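Section 3: Showing the Hand a Task by Remote Control

By now your Irnari hand should be mounted, powered and calibrated (if it isn't, please go back to Section 2, because nothing in this part will go well until that's done). What follows is the part most people bought the kit for: you put on the Treltska control glove, you move, the robot hand moves with you, and the recorder keeps everything so the hand can learn from it later. Set aside a quiet hour for your first try and don't worry if it feels clumsy. It does for everybody, and the early recordings can always be thrown away.

We use stamping a postcard as the first lesson. It's short, it needs a proper grip, and you can see afterward exactly where the stamp went.

Before you start

1. Lay the ink pad and the postcard where the fingers can get to both without the arm stretching out straight. The arm is happiest with a little bend left in it.

2. Leave other things on the table if you like. A hand that has only ever practiced on a bare table tends to get confused the first time somebody leaves a piece of fruit there, so we encourage a bit of everyday clutter and a different arrangement every few recordings.

3. Open the lid of the ink pad yourself. Lid opening is a separate lesson (Section 5) and a good deal harder.

4. Put on the glove, snug but not tight, and hold your hand flat until the light on the cuff stays green.

CAUTION: Keep your other hand, your sleeves and anybody else's fingers off the table while the cuff light is green. The robot hand follows the glove at all times, including when you scratch your nose.

Recording the task

5. Press the foot pedal once. You'll hear a single tone, and recording begins.

6. Bring the hand down over the stamp slowly and let the fingers close around the body of it, well above the base. If the grip looks crooked, open up and take it again. A second try inside a recording is fine, and quite useful for the hand to see.

7. Lift, move over to the pad, and press straight down. Pause there for a moment before lifting off.

8. Carry the stamp across to the card at a comfortable height, lower it, press, and lift straight up again.
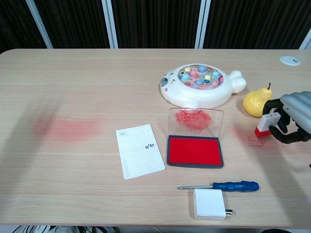 Figure 3-1. Stamp held just above the table, with the open ink pad and postcard to the left.

9. Watch the angle of the stamp as you come down. The glove gives you no feeling of the surface, so your eyes have to do that work, and a tilted base will leave you only part of an outline. Turn your wrist until the base is level, then press.

10. Set the stamp down, open the fingers fully, and press the pedal again. Two tones mean the recording has been saved.

NOTE: Stray marks on the table don't spoil a recording. Keep going to the end of the task if you can, then mark the recording as "partial" in the Limitz app. Wipe up the ink before the next one, though, or the cameras may take an old mark for a new one.

How many recordings you'll need

For this lesson we suggest 22 good recordings before you run the training step. More is welcome, up to the 2000 that the recorder can store, but you'll get further with a handful of calm, tidy ones – moving things a little each time – than with a great pile made in a hurry. Take a break when your shoulder starts to ache. Tired arms make wobbly recordings, and the hand will faithfully learn the wobble too.

If the hand lags or stops

A short delay between your fingers and the robot's is normal. If it grows, or if the app shows code 481, the glove has lost its link. Hold still, press the pedal to end the recording, and then switch the glove off and on again. Don't pull the glove off while the cuff light is green.

If the fingers keep closing too early or too late, repeat the Dehghan finger fit from Section 2. It drifts a little when a different person wears the glove, so each person in the house should save a profile of their own.

Guide revised 15 August 2026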